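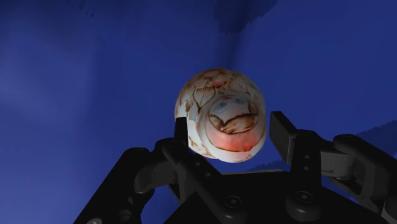
Figure 4.1 Painted egg at the gripper, wrist view, simulated cell

4 Recording a demonstration by remote control

4.1 Scope

This section covers the recording of hand-guided and remotely controlled demonstrations in the Zosine simulated cell, using the Plamdale handset. It applies to release 3 of the recording software. Training a policy from the recorded episodes is dealt with in section 6. Users of the Strömberg pedal unit should read Appendix B first, as the clutch is on the left pedal and the numbering of the handset buttons differs.

The worked task is the one supplied with the cell under the name "egg, blue cloth". Other tasks are recorded in the same way unless their task sheet says otherwise.

4.2 Before you start

1. Start the cell and wait until the status line reads READY.
2. Load the task file. The objects are placed by the file and must not be moved with the mouse once the task has loaded.
3. Open both views: wrist and side. Place them next to each other on one screen.
4. Hold the handset in the hand you write with. Rest the elbow on the desk.
5. Press and release the clutch once. The status line changes to LINKED.

Note: If the status line stays at READY, the handset is paired with another station. See 2.4.
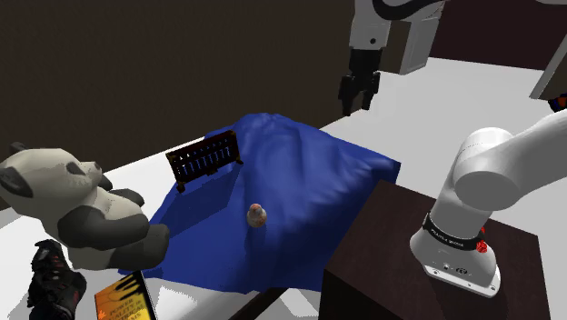 Use the side view for the long approach across the table and for judging height above the cloth. The cloth is rumpled and its raised folds are higher than they look from the wrist. Change to the wrist view for the last part of the descent, when the fingers are to be set either side of the egg.

The other objects on the table, including the panda, the small slatted rack and the book, are part of the task file. They play no part in the grasp but they can be struck by the arm. An episode in which any of them is struck is marked as a fault and should be discarded.

4.3 Recording an episode

1. Press button 1. A tone sounds and the episode counter advances.
2. Hold the clutch down and move the handset slowly towards the egg. The arm follows only while the clutch is held.
3. If you run out of reach, release the clutch, bring your hand back to a comfortable position and press again. The arm stays where it was – these pauses are removed when the episode is saved.
4. Stop with the gripper directly over the egg. Turn the wrist so that the fingers will close on its sides and clear of the nearest fold.
5. Lower the gripper in one movement. Do not correct sideways while going down.
6. Squeeze the trigger until the force bar reaches the first mark. Hold it there.
7. Lift straight up until the egg is clear of the cloth, and keep it still for 2 seconds.
8. Press button 2 to end the episode.
9. Choose KEEP or DISCARD. An episode left unanswered is kept.

CAUTION: Do not squeeze past the second mark. The simulated egg does not break, but the episode will teach a grip that is too tight for a real one.

CAUTION: Before using the same handset with a physical arm, complete the safety checks in section 9. Nothing in this section replaces them.

4.4 What makes a usable episode

Move at an even pace. Long hesitations above the egg are copied by the trained policy, and trimming them by hand afterwards is slow work. If you lose your place, discard and begin again.

Vary the approach between episodes. Come in from the left in some and from the right in others, and let the starting height differ. Do not vary the grasp itself: both fingers should meet the egg below its widest part in every episode.

A set for this task is 67 kept episodes. Smaller sets can be saved but will not be accepted by the Nondale trainer. No episode may exceed 2,000 time steps; recording stops at that point and the episode is marked LONG.

4.5 Checking the recording

1. Open the episode list and select the last episode kept.
2. Play it through at normal speed in both views.
3. Step to the moment of closing. Check in the wrist view that the egg lies between the fingers.
4. Step to the end of the lift. The egg should not turn or slide in the grip.
5. Enter a label: GOOD, SLIP or FAULT.

Note: The two views are stored as separate streams. If one runs behind the other by more than 3 time steps, use Tools – Realign before labelling. Labels entered before realigning are lost.

4.6 Common problems

Arm does not move when the clutch is held: the link has timed out. Release, wait for the tone and press again.

Arm moves the opposite way to the hand: the view frame is set to WRIST. Set it to BASE under Control – Frame.

Egg rolls away as the fingers close: one finger is touching before the other. Open, raise the gripper, centre it in the wrist view and repeat from step 4 of 4.3. Discard the episode.

Fingers catch the cloth: the descent was too deep. Raise the lower limit in the task sheet by one step.

Section revised 17 December 2022. Replaces the September issue.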